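26/07/2023

Up at five to be at the Kendico consular office by opening, and found I was already behind most of the queue. Some of them had folding chairs. One family had a camping stove in a carrier bag, which the guard looked at for a long time and then decided was food.

The matter is still the birth certificate. I have one. I have in fact had three, if you count the one with my father's name spelt as though he were a brand of soup. The prefecture in Drusside will accept only the version with the new stamp, issued within the last six months, translated, and then stamped again on the translation to say that the first stamp is a stamp. My residence papers ran out in December. I applied for the renewal in good time and got a receipt for it, and I have been living on the receipt ever since. It has been folded so often that it is now four small receipts held together by tape and goodwill.

Window two opened at nine. Window one had a sign saying it would open at nine. At twenty past, a man came out and told us that the government back home had agreed to release the papers, all of them, the whole backlog, and there was a small cheer. He then said he did not know when. The cheer sort of sat down again.

I had ticket 178. They were calling in the low twenties when I arrived, so I went out for coffee, and came back to find they had jumped to the 300s for a different service and everyone was arguing over whether that meant we had been skipped. A woman in a green coat (in July) had appointed herself keeper of a handwritten list, on the grounds that the ticket machine could not be trusted. By the list I was much nearer the front. I became a great believer in the list.

Got to the window a little after one. The clerk was perfectly nice. She typed my file number, frowned, typed it again, and asked whether I was sure I had applied. I showed her the receipt in its four parts. She held it up to the light like a banknote and said ah, this was from before they changed over to Medve, and Medve could not see the old files. The old files could be seen on Fridays. She did not say by whom.
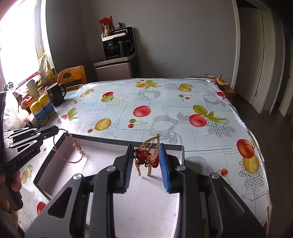 So I paid the search fee, which is 20, cash only, exact money preferred, and was given a second receipt. I now own receipts for the thing, for the asking about the thing, and for the waiting in between.

On the bus home everybody had the story about the release of the papers on their phones. The minister is very pleased. The opposition is pleased too, and says it was their idea in the first place, and the community association at Jornico has put out a statement thanking both of them, which I thought was sensible, as you never know which one you will be needing next. There is to be a thank-you lunch. I shall go, because I have been told there will be proper pickles, and I can be grateful in advance for a plate of pickles even if I can't quite manage it for the certificate.

According to the association 306 of us are waiting on the same document in this district alone. It is oddly cheering. I had pictured a drawer somewhere with only my name on it.

Rang home in the evening. Mother wanted to know whether I was a citizen yet, in the voice she used to use for whether I had eaten. I explained about Medve and Fridays. She said a cousin's neighbour got his in a fortnight. There is always a cousin's neighbour. I have never met one of them, and I believe they have all been given citizenship and taken away somewhere. Then she asked what I had worn to the office, and when I told her she said well, there you are.

Read the rule book again before bed, the one with the amnesty dates in the back. It still says what it said last month. You must not leave the country while the application is open, and you must supply an original which can be collected in person, in the country you must not leave. I underlined both in pencil. An aunt could collect it for me with a signed letter, and the letter needs a stamp from the consular office, and for that I will want a new ticket.

Friday, then. I have put the folding chair by the door.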